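# Chapter 3: From Pixels to a Grasp Plan

Draft notes folded in from the Totetstead lab handout. Read Chapter 2 first – camera models, frames, transforms. None of that gets repeated.

**What you need before starting**

- Mirari installed and building clean
- the Chapter 2 calibration file, saved where the loader can find it
- a notebook. Paper. You will be drawing frames

## 3.1 The problem

A planner wants a pose. A camera gives you colored dots. Everything in this chapter sits between those two.

Four stages, always the same order: segment, estimate, score, plan. Segment – which pixels belong to one object. Estimate – where that object is and which way it's turned. Score – rank the places fingers could close. Plan – get the fingers there without hitting anything. Students like to jump to the last one. Don't. Most failed grasps in the Prulthorpe exercises were lost in stage one, and the planner got blamed for it.

We use the Khan stack for the code listings. It is small, it is slow, and you can read all of it in an afternoon. Mirari wraps it and adds the viewer. Other stacks work fine, the names will be diffrent.
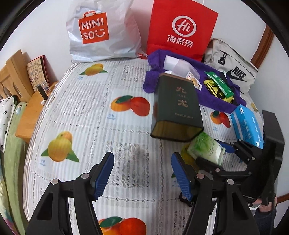 Segmentation first, then. The job is to put a boundary around each thing that can be moved, and leave out everything that can't. Color alone won't do it. Neither will edges alone. Take the mangoes on the tablecloth: strong color, clean outline, leaves and all, and zero height. A color-based segmenter hands you a mask for every one of them and the planner goes off to pick up ink. The dark green box has the opposite trouble – it overlaps the edge of the purple towel, so one side of its outline is against purple and another against printed plastic. One object, two backgrounds. Then the container with the green marbled pattern, lying on its side with gripper fingers around it. Some of its outline belongs to the finger in front. Your mask has to stop at the finger and your shape model has to carry on behind it.

So: depth, or motion, or a learned prior. Usually two of them together. Section 3.3 does depth, 3.4 does the learned version.

## 3.2 Masks, and what to do with bad ones

A mask is a grid of yes and no. Same size as the input. That's all. What matters is what happens when it's wrong, and there are two ways to be wrong.

**Leak.** The mask spills over onto a neighbor. Centroid shifts, the estimated width grows, the gripper opens wider than it should or refuses the grasp.

**Bite.** A piece goes missing. Glare, a label in a different color, a finger in the way. Width shrinks. Jaws come down on top of the object instead of either side.

Bite is worse for hardware. Leak is worse for cycle time. Tune for whichever one costs you more and write down which you picked – you will forget.

The cheapest check is height. Any region that doesn't rise above the support plane gets dropped:

```
for region in regions:
 h = height_above(plane, region)
 if h < min_height:
 reject(region, "flat")
```

Kills printed patterns dead. Also kills thin cards and empty packets, so `min_height` is not free. Set it too high and real objects vanish with no warning. Log every reject. Look at the log.

Cloth needs its own note. A rumpled towel passes the height check, and so does anything on it, and the plane fit gets dragged upward if there's enough fabric in view. Fit the plane on the bare area first, then freeze it.

The practice set for this chapter has 1,650 labeled views. Hold back 60 for testing and do not look at them untill Section 3.5.

### Warm-up

1. Load one view in Mirari and run the color segmenter with defaults. Save the masks.
2. Add the height check. Save again. Compare by eye before you compute anything.
3. Find one leak and one bite. Sketch both, mark the centroid the code reports and the one you would have picked.

Keep the sketches. Section 3.3 starts from them.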